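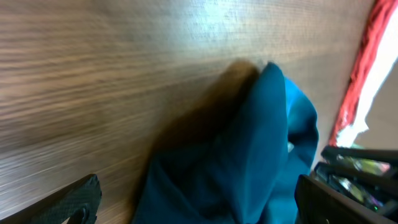 Figure 3. A teal cloth at rest on a wooden tabletop, in the state our coders came to call "the heap."

4.2 The heap as a resting state

Household manuals are generous on the subject of how to fold a cloth and nearly silent on what a cloth does the rest of the time. Most of a cloth's life is the rest of the time. In the diaries collected for this study, the word "folded" turned up mainly in entries written by people who had just done some folding and wanted it noted. The more usual condition, a soft mound left on a table until somebody needs either the mound or the table, went by a range of names, including "there," "out," and in one kitchen "the usual."

We use "heap" for any cloth that has been set down without its edges being lined up and that holds some height of its own. The teal cloth in Figure 3 meets both terms. It rises to a peak, falls away to the right in folds, and puts a fair amount of shadow on the wood to its left. Our first coding scheme, drafted by Lanz on a train, had no place for such a thing. It offered "folded," "hung," "in use," and "in wash," and the heap was supposed to be shared out among them according to what the person meant to do next. This broke down as soon as we asked people what they meant to do next.

The revised scheme treats the heap as a state in its own right, with three subtypes. A flat heap has been dropped and has given up. A peaked heap keeps a ridge or point, as in Figure 3. A draped heap hangs partly off whatever it was put on, and was the subject of more disagreement between coders than the other two combined. Ikeda held that a corner over the table edge was enough. Darwish wanted half the cloth. The matter was settled in August by a rule that a draped heap is one that would fall if the table were bumped, which pleased neither of them and has worked tolerably well.

We coded 1012 diary entries that mentioned a cloth on a table, counter, or shelf. Entries were short, often a single line, and people were asked to write one at 7 in the evening whether or not anything had happened to the cloth. Usually nothing had. We consider this a finding, though one reviewer of an earlier draft considered it a problem.

Peaked heaps drew the longest entries. Our best guess is that height makes a cloth look recently handled, and so a thing with a future. People wrote of a peaked heap as something they were in the middle of. A flat heap was written up in the past tense, if at all, and several entries had to be sent back to ask whether the cloth was still in the house. One diary keeper followed the same cloth for most of the study and always described it as "about to be dealt with." We admire the consistency.

Color matters more than we had planned for. A strong color on brown wood is easy to see from a doorway, and the diaries bear this out in tone if in nothing else: bright cloths were complained about, dull ones were forgotten. Cloths close to the color of the table were hardly mentioned until laundry day, when they came as news. Fankhauser has suggested that a household wanting fewer heaps should buy brighter cloths. Guzmán's reply, that a household wanting fewer heaps should buy fewer cloths, was recorded in the project notes and has not been improved upon.

The surface also has a say. On a smooth tabletop a cloth has little to catch on and can be gathered up in one pull, which ought to make clearing away easier. In the diaries it mostly made relocation easier. Heaps traveled from the eating end of the table to the mail end and back, according to which end was wanted, and kept their shape fairly well on the trip. We began by coding these moves as tidying. After some discussion they were given their own code, "transfer," and the tidying figures became a good deal more modest.

Fabric was harder to handle in the coding. Diary keepers called nearly everything a "cloth" or a "towel," used the two words for the same object on successive evenings, and did not welcome follow-up questions about fiber. We therefore make no claims here about microfiber as against cotton, beyond observing that a soft, slightly fuzzy cloth of either sort will happily stay in whatever lump it is left in. Stiffer cloths were reported to open out overnight. We have not tested this, though Darwish left one on his desk for a week and believes he saw movement.

Two limits should be stated. The heap is coded by shape alone, and shape says nothing about whether a cloth is clean. Several households used height as a private signal for this (tall for fresh, low for used), while others had the reverse system, and in one home both systems were in force, each known only to the person who followed it. Secondly, our three subtypes assume a single cloth. Where two or more had been put down together, the coders were told to treat the pile as one heap and to note the fact in the margin. The margins of the Ceroro batch are accordingly quite full, and we return to them in Section 5.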